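Speaker notes – running a school robotics team, what our first seasons taught us
Brevcombe Library, lower hall, 14/09/2022

12 shares | 4 comments

Good evening, and thank you all for coming out. (Wait for people to settle. The chairs are noisy in there.)

I want to start with where we were when the Adside team got going, because I think a lot of you are in that spot right now. We had 6 kids, one table, and a kit somebody's older brother had outgrown. I had never coached anything in my life, unless you count one spring of T-ball, and the T-ball parents would tell you not to count it. If you're sitting there tonight thinking you don't know enough about motors and gears to do this, well, neither did I, and the kids were very patient with me.

Say something about money early, people always want to know. Our first season cost us 400 dollars, and that was with the entry fee, spare batteries, and a great deal of pizza. We covered most of it with a car wash and a letter to a local shop, Ahonen Hardware, who were wonderful to us and still are. Ask your shops! The worst they can do is say no, and they're usually very nice about it.

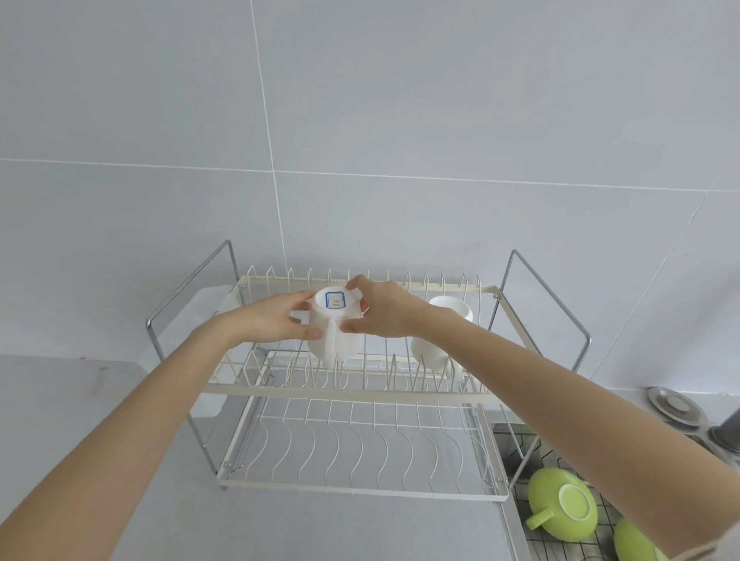 Now, practice nights. We meet twice a week, and I'd beg you not to go to more than that until close to the tournament. Kids this age have band and homework and they get tired, and a tired team argues about wheels. Split the time in half – building first, then programming – and let everybody have a turn at both, even the ones who swear they only like one of them. Our strongest programmer came in saying she'd only do the poster.

(Pause here for questions if the room seems chatty. If not, keep going.)
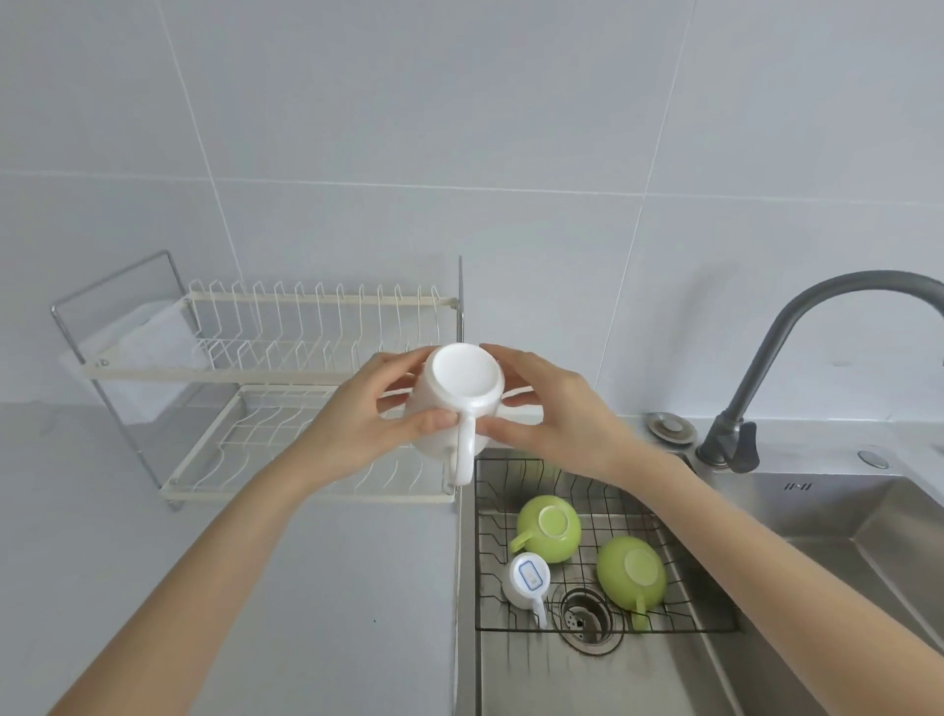
Photo: Estedach Robotics Boosters

The tournament itself. We went to our first one in June, and I'll tell you the robot drove straight off the table in the opening round. The kids went white as paper. Then they got their heads together, found the line in the program that was wrong, and came back with 341 points in the next round, and I have never been so proud of a number. Tell the part about the judges asking how they'd fixed it, and all of them answering at once.

That brings me to judging, which new coaches tend to forget. Please practice the interview. Sit your team down with a grown-up they don't know very well and let them explain the robot from the beginning, with the mistakes left in. Judges like hearing about mistakes.

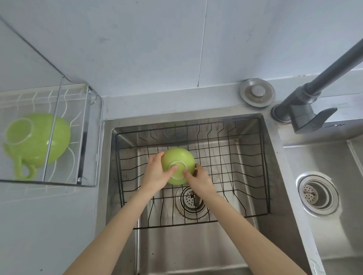
Parents next, and I say this with love, being one. Hands off the robot. It's so hard, I know, when you can see the loose axle from across the room. We gave our parents 3 jobs: driving, snacks, and clapping. (Leave time for the laugh, it got one in Estedach.)

Sign-up sheets are on the table by the door, along with the parts list. Take two if you have a neighbor who'd be interested. I'll stay as long as the library lets me, so come up and ask me anything.

12 shares | Leave a comment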